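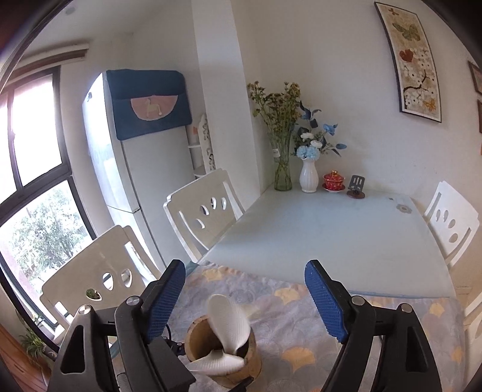

# Tenants' group asks what Helterness will get for its lost market hall

**Helterness, Aug 26, 2019** – The Helterness Tenants' and Traders' Group has today asked the developer Flimside to publish the figures behind its plan to turn the old market hall into a "shared dining quarter". The group says it has read the brochure twice and still can't find a rent in it.

Flimside says the scheme will bring 182 jobs to the town. It doesn't say how many of those are full time, how many are building work, or how many already exist on the stalls it wants to move.

"We've been promised jobs by people with nice drawings before," said Meirion Rosser, who chairs the group. "If the number is sound, show us the sum. It shouldn't take eight months and three letters."

The plan would replace the present stalls with eight kitchens and one long run of shared tables. Stallholders have been told they'll be "warmly invited" to apply for a place. The group notes that an invitation isn't a lease. Several traders sell things nobody eats at a table, such as curtain hooks, wool and bicycle tubes, and the brochure has no word on where they would go.

Britt-Marie Nygård has sold tableware and kitchen goods in the hall under the name Grorkeck for many years. She went to both of Flimside's open evenings.

"I asked what the rent would be and was told it would be competitive," she said. "I asked who it would be competing with. They gave me a tote bag."

The group is also doubtful about the claim that the hall stands "largely quiet" on weekdays. The visitor count behind it was taken over six days, during the week the car park was being resurfaced. Flimside has been asked whether it will count again and has said it will "reflect".

The group doesn't oppose repairs. The roof leaks over the fish counter and the lavatories have been shut since last November. It wants to know why neither job can be done without emptying the building first.

It is asking Flimside to publish:

- the expected rent for each kitchen
- the working behind the jobs figure
- a written offer to every present stallholder

A public meeting will be held at the Czarnecka Rooms before the planning decision. Flimside has been invited and has yet to reply.

**Press contact:** Aslak Wikström, Helterness Tenants' and Traders' Group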